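Plistia Editions: A Conversation with Yamila Huenchumán

Published by the Ngau Print Foundation, 1/26/26

Yamila Huenchumán has directed the Plistia Editions program of the Ngau Print Foundation since the program opened its first portfolio to subscribers. The Foundation spoke with her about the Zallorell portfolio, the current release, and about the changes to pricing and numbering that collectors have asked about in recent months.

The Zallorell portfolio is a suite of lithographs drawn on stone and printed on heavy cotton paper. The edition is limited to 300 signed and numbered sets. Ms. Huenchumán said that the size was settled before the first stone was drawn.

"We set the number and we print to the number," she said. "Once the edition is complete, the stones are ground down. A buyer who receives number 12 and a buyer who receives number 290 own the same work, and we charge them the same price. Some publishers raise the price as an edition sells through. Our board considered that practice and declined it."

Each set is priced at $2,000, with a linen folder and a printed title sheet. Single sheets are not sold from numbered sets. The Foundation does release a small group of unsigned sheets to schools and public libraries on written request.

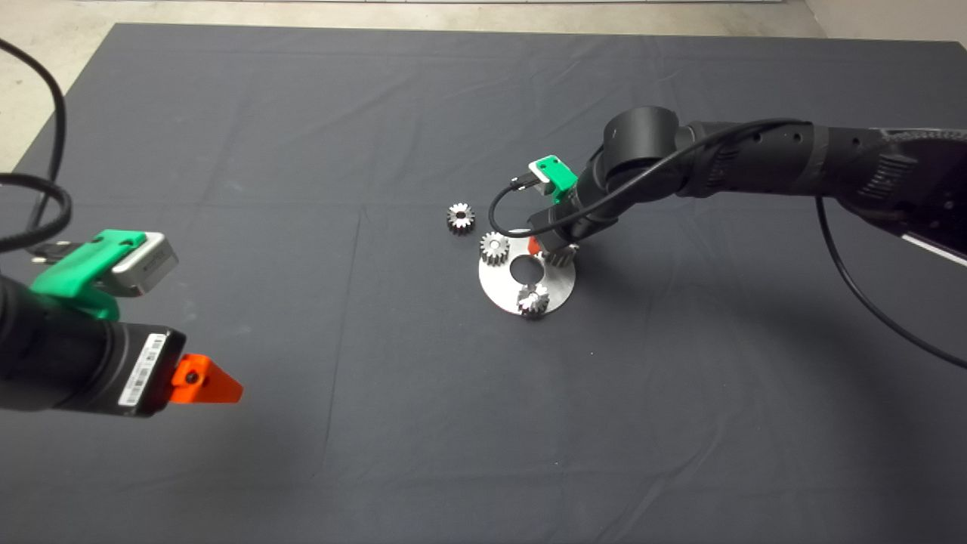

Gray cloth laid over the work surface, with the gripper at left.

Asked how a sheet is approved, Ms. Huenchumán described a process that begins with the artist's proof marked as the standard for the edition. Every impression is compared with that proof under the same light. Differences in ink density are the most common reason for rejection, followed by marks in the margin.

"Margins matter more than people expect," she said. "A collector will frame the sheet with the full margin showing. A thumbprint near the edge is as serious to us as a flaw in the image. Rejected sheets are torn, and the tearing is entered in the log."

The printing log for the portfolio now holds 1,436 entries. It records each impression pulled, the ink batch, the paper lot and the printer's initials. Buyers may ask for a copy of the entries for their own set, and the Foundation sends it by mail without charge.
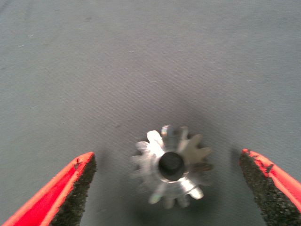

On the question of signatures, the Foundation's policy is fixed. The artist signs in pencil in the lower right margin, and the edition number is written at the lower left. No personal inscriptions are added. Ms. Huenchumán acknowledged that this disappoints some buyers.

"We receive letters asking for a dedication to a spouse or a grandchild," she said. "I understand the wish. An inscription changes the sheet for every later owner, however, and we publish with later owners in mind. The title sheet is a good place for a family to write something of its own."

Paper for the portfolio is supplied by Zellska. Ms. Huenchumán said that the mill's heavier stock was chosen after trials on 4 different papers. Two of them stretched under the press, which caused the second color to fall out of line with the first.

"Registration was the deciding point," she said. "The third paper was very beautiful and took the black well, but it yellowed in the window test. I still have a sheet of it over my desk."
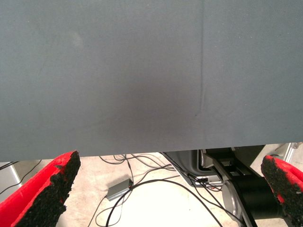

Orders are accepted by mail and through the Foundation's office. A deposit of half the price holds a set, and the balance is due before shipment. Sets are shipped flat between rigid boards and insured for the full purchase price. Customers outside the United States are responsible for any import charges.

Returns are accepted when a set arrives damaged, provided that the office is notified promptly and all packing material is kept. Ms. Huenchumán asked that buyers open the package on a clean table, with clean dry hands, and lift each sheet by two opposite corners.

"Please do not use tape of any kind," she added. "Hinges should be made of Japanese paper and wheat paste. If a framer offers something faster, find a different framer." 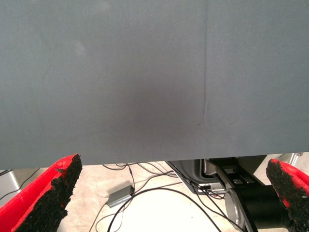
Gray surface with a thin vertical line, and two red gripper fingers below.

The next Plistia release is planned for July and will be a set of woodcuts in a smaller format. Current subscribers will receive the order form first, and their existing edition numbers will be reserved for them where possible. The artist's name will be announced when the proofs have been signed.

"I would like people to see the sheets before they hear about them," Ms. Huenchumán said. "The proofs will be on view at the office, by appointment."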